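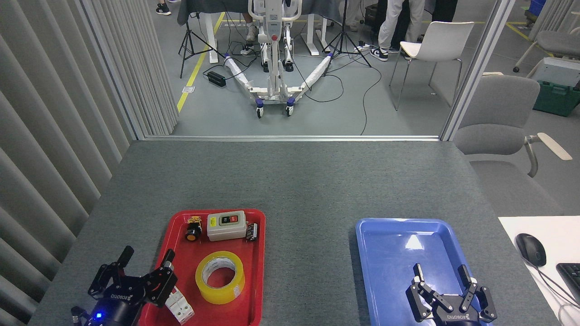
Red and blue trays on the gray table, with switch box, breaker and tape.

10 Mar 2020

Contact resistance, dust hood control circuit, Mundton shop

Continuing from the last entry. The dust hood starter is still dropping out at random under load. Coil and thermal overload both tested fine last week, so attention is now on the control side: start contact, stop contact, seal-in contact, and the run of wire between the panel and the operator station.

Method. Four-wire measurement, current forced through the outer pair, voltage read on the inner pair. Test current 400 mA from the bench supply, limit set before connecting. Leads landed on the terminal screws, not on the wire ends, so the crimp is included in the reading. Ten closures per contact, discard none. The two-wire readings in the old log are not usable for this. Lead resistance was larger than the thing being measured and nobody wrote down which leads.

Results so far, old operator station:

Start contact, normally open: 11 milliohms median, tight spread. No complaint.
Stop contact, normally closed: 122 milliohms median on the first set, with one reading of 1,132. Spread is very wide.
Seal-in contact on the starter: not done. Needs the starter out of the enclosure.

The single high reading on the stop contact is the interesting one. It came on the fourth closure and the fifth was back near the median. I did not touch the leads between the two. A voltage drop of under half a volt at the test current will not release the coil by itself, and the coil draws less than the test current once it has pulled in. So the number does not explain the dropout directly. What it does show is a contact surface that is not making the same way twice, and a contact like that may well open for a few milliseconds when the hood shakes. The meter averages over a much longer window than that and would miss it.

Opened the stop block afterward. Fine gray dust in the housing, packed behind the plunger. Contact faces dull, one with a dark spot off center. The gasket under the operator had been left out or lost at some point. Bagged the block with a tag and did not clean it. Please leave it that way until the scope test is done — once the faces are wiped there is nothing left to look at.

Wiring. Pulled the cover on the junction box by the hood. One ferrule on the stop circuit return was crimped over insulation for half its length. It held a tug test but I recut and recrimped it anyway. Resistance of that run did not change within the resolution of the meter. Noting it so the repair does not get credit for a fix it may not have made.

Change one thing at a time from here. The recrimp already breaks that rule. If the dropouts stop with the old stop block back in, the ferrule was the fault. If they carry on, swap in a new block with the gasket and run again.

Scope test, planned. Series resistor on the control loop, probe across the stop contact, trigger on anything above 2 V for longer than 1 ms, single shot. Control circuit is 24 V DC, so the ordinary probe is fine, but check where the supply is grounded before clipping on. Run the hood at full speed with the damper half closed, where the vibration is worst. Leave it armed through a whole sanding job if possible.

Parts. Namavar lists a sealed contact block with the same mounting footprint and a dust boot. Bùi has the plain version in stock and the boot on back order until April. Prefer the Namavar one even with the longer lead time. The Burnuvari hood has the same type of station and has never dropped out, but it sits outside the sanding area. Worth measuring its stop contact as a reference, same leads, same current.

Open items

Seal-in contact measurement.
Ground check on the 24 V supply.
Reference set on the Burnuvari station.
Drawing still shows the stop contact on the wrong side of the overload. Marked in red on the panel copy, master not updated.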